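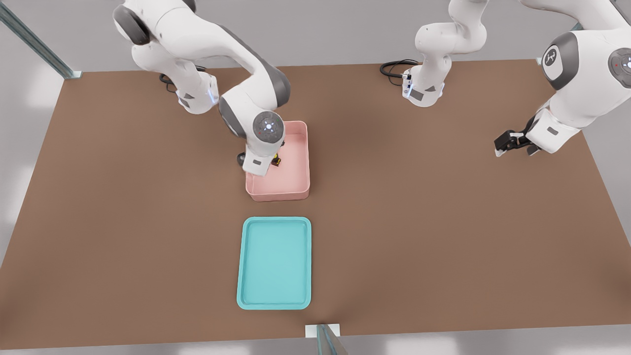 Search this forum Go Advanced search

Dropped part reported as placed – anyone else on Valano?

hexkey_dan
Thursday, January 4, 2018
We run two arms on the Valano controller, simulated first and then on the Forgate cell. Error 401 keeps turning up in the sim log: grip lost during transfer. The arm carries on, opens over the tray and marks the part as placed. No stop, no alarm. Octavio Yupanqui at Bilteo tells me it's a friction setting and won't happen on the real cell. I'm not convinced.

mossop
It's friction. Everybody's sim drops parts. Turn it up and get on with your life.

hexkey_dan
Turned it up in July. Went from 12 drops a shift to 3. It still called every one of those a success, and that's my complaint.

R. Echeverri
I'm with Dan. A drop is a nuisance, a drop that gets logged as a good place is a fault. What is your grip check reading, finger width or motor current? If it's only current I wouldn't trust it with anything light. The wrist view would settle it: in the one you sent me the fingers are wide open with bare brown surface between them, and a check on that would be hard to fool.
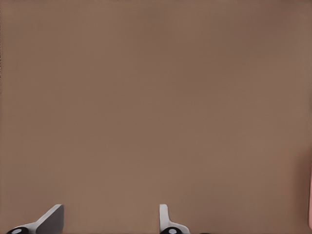 hexkey_dan
Current only, as far as I can tell from the manual, Rigoberto. The Huanca add-on is supposed to use the wrist view as well, but the sales sheet is vague about when it looks. With the fingers that far apart I'd expect even a crude width check to say nothing is held. Waiting on Bilteo for a straight answer.

mossop
You're asking a simulator to prove a safety case. It can't.

R. Echeverri
He's asking why the same code is going on the real cell. Fair question, I'd say. I wouldn't let anyone near it with the guard open until 401 stops the arm – both arms, if they share a table.

mossop
Fine, but you'll get 2 false stops an hour and then someone will switch it off.

hexkey_dan
Possibly. I'd still take the stops. Will post the log when I've stripped our part numbers out.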